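Wekska Ridge loop: is the 2000 ft of gain real?

mudflap_7
Wednesday, August 7, 2024
The Tradley map gives the Wekska loop 2000 feet of climbing. I did it in April and my watch said 1750. Has anyone got close to the printed number?

creekhopper
Watches undercount in the trees. I'd trust the map.

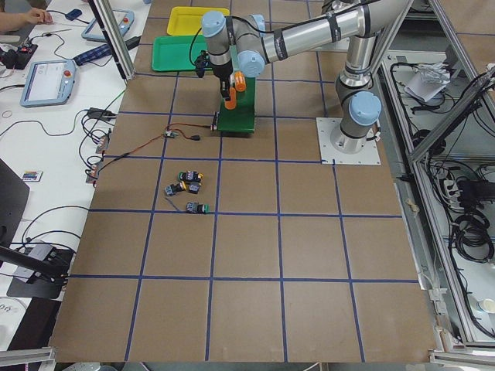
slowboots
Trail Moderator

I wouldn't trust either one. The map still shows the old Brinura cutoff, and that got rerouted below the ledges. What track did you follow?

mudflap_7
Clockwise from the Rajan lot, new cutoff, no side trip to the overlook.

creekhopper
Well, there you go. The overlook spur is part of the loop.

slowboots
Says who? It's a dead end, 600 feet out and the same back. I don't buy that it adds 250 feet of climbing.

creekhopper
It's steeper than you remember.

mudflap_7
I'll go back with 2 watches and do the spur. Not expecting much.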